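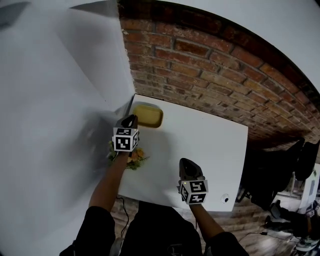
Tuesday, September 12, 2023

Lunch-table day at Prorkthorpe. I spent most of the morning on the salad job – greens and the crunchy orangey bits, out of the pile and into the yellow tray – and I still can't decide where the tray should live. At the back by the brick wall it stays out of the way, but it's a long stretch for me and my shoulders know it by noon! Kamarul wants it up front. Cường says leave it alone until October so the notes match (fair, he's the one who has to read them).

Leaves are the annoying part. They fold, they stick to each other, and one bit always gets left behind on the white top. The chunks are easy by comparison.

Wiped the table down with the Zillstead spray, 500 ml bottle, nearly out. Ask Dhillon for 2 more, and a second tray if they have the same yellow.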